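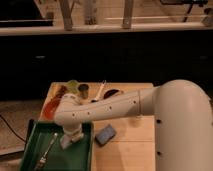 A **serving tray** is a shallow, flat-bottomed carrier used to move food, dishes, or small tools from one place to another. Most have a raised rim that keeps items from sliding off, and many have handles or cut-out grips at the short ends. The rectangular form is the most common in homes, and a green one with raised walls can hold a single long, thin metal tool laid at an angle as easily as a full place setting. Round trays are more often used in bars and cafés, where they are carried on one hand.

## Materials

Trays are made of wood, metal, plastic, pressed fiber, and woven cane. Wooden trays are usually sealed with oil or varnish. Metal trays are durable but noisy, and they dent at the corners. Plastic trays became standard in school and hospital kitchens because they stack well and can go through a commercial dishwasher.

## Regional use

In the hill town of Hirkau, trays were long made from a single piece of linden, hollowed out with a curved adze. The local museum holds 1,574 of them, of which 33 are on permanent display. The oldest pieces have no handles. A January market for woodenware is still held in the town.
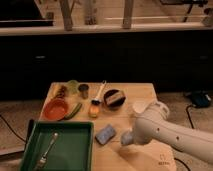 Hirkau trays are usually wider than they are deep, with rims sloping outward. Painted examples are less common and were mostly given as wedding presents. The paint was applied only to the rim and underside, leaving the working surface bare.

## Modern manufacture

Factory production in the region began with the Jostix works, which pressed trays from birch veneer in 6 sizes. The smallest, known as the letter tray, was sold mainly to offices. The works closed its veneer line and later made only molded plastic models, 2 of which remain in the catalog.

## Care

Unsealed wooden trays should be wiped clean and dried upright. Soaking causes the base to warp. Plastic trays scratch easily, and stains from tea or beet juice can be lightened with a paste of baking soda and water.

## See also

- Bread board
- Butler's table
- Cafeteria tray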